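Sikwood Shoes: README

Last touched Jun 15, 2025. Sihan Dai wrote most of this, Rodrigo Montes fixed the folder names. Ask either of us.

What it is

Shoes being put away on a small shelf, on a tabletop. Pairs, mostly dark ones. 957 clips, one pair per clip. Started small at Netham, moved to Paredes when we ran out of table.

What's in the folders

clips/ the video, one folder per pair
pairs.csv pair id, color, laced or not, size, which foot went first
notes/ free text, typed on the day, spelling left alone
old/ the Netham clips. Different table, don't mix them in

The shoes

Everyday stuff. Sneakers, slip-ons, a few work shoes. No boots, no high heels, no sandals (sandals tip over, gave up on them). Most came from Hesell, the secondhand place, and Encarnación Villanueva went through them and threw out anything with a loose sole. Laces tucked in or tied short. If you find a long dangling lace, note it in notes/, don't delete the clip.

Sizes are as printed inside the shoe. Where the print was worn off the column says 0. Not a real size, obviously.

How a pair gets put away

1. Pair goes on the table, any angle. Don't line them up first.
2. First shoe under the shelf, toe to the front.
3. Second shoe next to it, same way round.
4. Stop when both are in and neither one is sticking out past the table edge.

Left or right first is up to whoever is doing it. We log it in first_foot. Early rows are blank there becuase the column didn't exist yet.

A shoe on its side counts as a miss. Toe a bit crooked is fine. Samuele Gentile wanted a stricter rule, see notes/, we kept the loose one.

Labels

put_away: both in, both upright
half: one in, one still out
miss: fell over, wrong way round, or dropped

100 clips were labeled twice by different people. They disagreed on 4, all of them crooked toe arguments. Kept the first label.

Known problems

Dark shoes under the shelf are hard to make out. Brighter lamp is on the list for September.
2 pairs are in there twice under differnet ids. Will merge.
Way too much black, not enough of any other color. If you have light shoes you don't want, bring them.
Kids' sizes: none yet.

Using it

Fine for coursework and research. Say where you got it. Don't repost the old/ folder, Impi Kiiskinen is still sorting that one out.

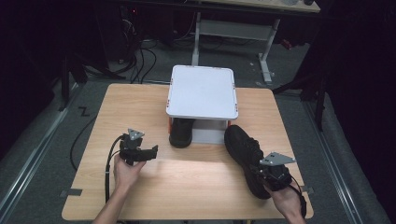
One black shoe under the shelf, laced sneaker still out on the table.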